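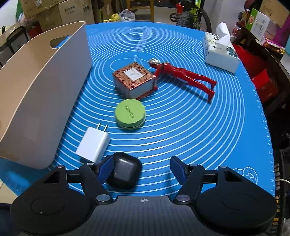
Ticket 370: Label printer skips every second label
Opened by: Alper Kılıçarslan
Product: Skaretti label printer, connected by USB
Software: Flerkis stock program, version 21
Status: Solved, left open for comments

Problem

I work in the small warehouse of Türkmen, where we print shelf labels and address labels. Since we changed to version 21 of Flerkis, the printer gives one good label and then one blank label. If I print a single label it is correct, but the next job starts too low and the last line of the address is missing. It happens with both of our label sizes. The old version did not do this on the same computer.

What I have tried before writing

1. Turned off the printer, waited two minutes, turned it on again. No change.
2. Put in a new roll from a different box. No change.
3. Cleaned the sensor with a dry cloth. The first 20 labels looked better, then the blank ones came back.
4. Changed the USB cable and the port. No change.
5. Printed the test page with the button on the printer. The test page is perfect, with no blank label after it.

From number 5 I understand that the printer itself is healthy and the mistake comes from the computer side. Please correct me if this is wrong thinking.

Reply from Gona support

Thank you for the clear list. Your thinking is right. Please open the printer preferences in Windows and tell us what is written under "Media type" and "Gap height". Then open the same page from inside Flerkis and compare the two.

Alper, 10:40

In Windows: media type is "Labels with gaps", gap height is 2 mm. In Flerkis: media type is "Continuous", gap height is 0. I did not know that the program keeps its own settings. I changed Flerkis to be the same as Windows and pressed Save, but after I closed the program and opened it again, it was "Continuous" once more.
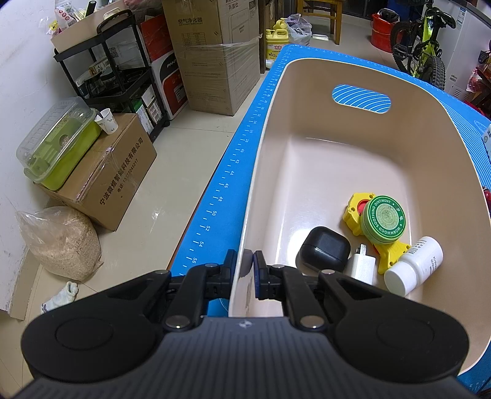 Reply from Gona support

The settings file is probably still locked from the update. Please close Flerkis, start it one time with "Run as administrator", make the change, save, and close it again. After this, start it in the normal way. Then do the calibration: hold the feed button until the light blinks twice, and let go.

Alper, 14:15

I did all the steps in this order. The setting stays saved now. At calibration the printer pushed out four empty labels and stopped, which I suppose is normal. After that I printed 21 address labels in one job and 20 shelf labels in another. All are in the right position and there is no blank one between them.

One remark for the next update: it would be helpful if the program gave a warning when its settings are different from the Windows settings. I lost most of a roll before I wrote to you.

I have one more question, it is not urgent. Must I repeat the calibration each time I change between the two label sizes, or only when I change the gap?

Reply from Gona support

Only when the gap or the material changes. For a different size with the same gap, it is enough to choose the correct template. I have passed your remark about the warning to the developers.

Contact Gona support | Copyright Gona | Back to top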